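Does a Receipt Printer Really Print Without Ink?

By Gráinne Hayes
Nov 20, 2021

People say things about machines that sound too good to be true. One of them is that the little printers used for receipts and labels never need any ink. When I first heard that, I didn't believe it. Every printer I had ever met wanted ink, usually the night before something was due. So I decided to check.

What you can find out at home

Ask a grown-up for an old store receipt. Look at the writing. It is probably gray or black, and that's a clue already. Now put the receipt on a hard table and scratch it quickly with the edge of your fingernail. Press pretty hard.

On most receipts you'll get a dark line. Where did it come from? There is no ink on your fingernail (I hope). The dark color must have been made by the paper itself.

Be a little suspicious here, though. One test doesn't prove very much. Maybe your fingernail was dirty. Try the same scratch on a page of notebook paper. If the notebook paper stays clean and the receipt gets a mark, you have a much better reason to think the receipt paper is special. Scratch the back of the receipt too. On the ones I tried, only one side worked.

What is going on

The paper is called thermal paper. "Thermal" means it has to do with heat. One side is covered with a very thin coating, and in that coating are two kinds of stuff mixed together: a dye that has no color yet, and another chemical that can turn the dye dark. While they are cool and solid, they leave each other alone. When they get hot enough, they melt a little and mix, and the dye turns dark.

Your fingernail did it by rubbing, and rubbing makes heat. Rub your hands together fast and you'll feel the same thing.

Inside the printer is a bar with a row of very tiny heaters. As the paper rolls past, some heaters switch on and some stay off, over and over, very quickly. Each hot one makes a dark dot. Enough dots in the right places make a letter, a price or a picture of a cat.

So is the "no ink" claim true? Yes, in a way. I still think it's a bit sneaky. The dye has to come from somewhere, and it comes with the paper. You don't buy ink, but you do have to keep buying the right paper. Ordinary paper in a thermal printer comes out blank.

Changing the roll

A small printer you can carry around usually has a lid on a hinge. You flip up the lid and the space for the paper is right there. The roll sits inside and turns as the paper is pulled out. You leave the end of the paper sticking out, close the lid, and the printer is ready to go.

That's what the instructions say, anyway. Real life is messier. The first bit of a new roll often has glue on it, or it's wrinkled, so people tear it off. Sometimes the end rips crooked and has to be torn again. If the roll is in upside down, the coated side faces away from the heaters and you get a long, perfectly white strip of nothing.

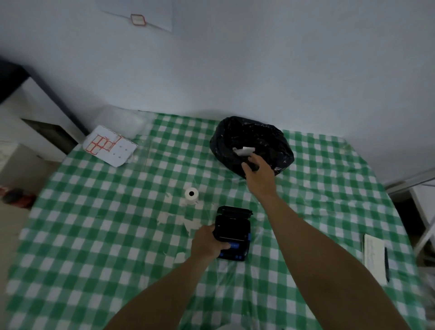
All those torn bits add up, so it helps to have a trash bag open before you start. And they should go in the trash, which surprised me. I had always thought paper was paper. But the coating on thermal paper can cause trouble when it gets mixed in with other paper for recycling, and many towns ask people to keep it out. Rules are different from place to place. Don't take my word for yours. Look it up, or ask whoever takes out the recycling in your house.

Does the printing last?

Now for the part the ads don't shout about. A package of label rolls I once bought, from a company called Muson, said "Long-lasting labels!" on the front. How long is long? It didn't say. When a box makes a promise with no number in it, I get itchy.

I stuck one label on a jar in a dark closet and another on a jar in a sunny window. I wrote "beans" on neither of them; the printer did that. By January the closet label looked fine to me. The window label had gone pale, and I had to squint at it. My test had only two labels, so I wouldn't bet my lunch on it, but it does fit with what is known about thermal paper. Light and heat are bad for it. So are some kinds of oil and hand lotion.

If you want to run a better test, use more receipts. Cut one receipt into strips so they all start out the same. Put one in a closed drawer, one in a window and one under a book. Write the starting date on the back of each strip in pencil. Look at them once a week, and don't decide ahead of time what you're going to see. That last bit is harder than it sounds.

A few more claims to be suspicious of

"You can bring back a faded receipt by warming it up." I've read this in several places. Heat makes the whole coating turn dark, so you might end up with a black strip instead. Please don't try it with an iron or a stove. If a receipt matters, take a photo of it while you can still read it.

"All receipts are thermal paper." No. Some stores and restaurants still use printers with ink ribbons. The scratch test will usually tell you which kind you've got.

"Receipts are bad for you to touch." This one is trickier. Some thermal paper has been made with a chemical called BPA, and scientists have good reasons to study it. Some companies now use other chemicals, and those have to be studied too. Holding a receipt on the way to the car is a small thing. Still, I wash my hands before eating if I've been scratching at receipts all afternoon, and I'd say you should do the same. Don't give them to babies to chew on.

Words to know

Thermal: having to do with heat.
Coating: a thin layer spread over something.
Dye: a substance that gives color.
Claim: something a person says is true. You're allowed to ask how they know.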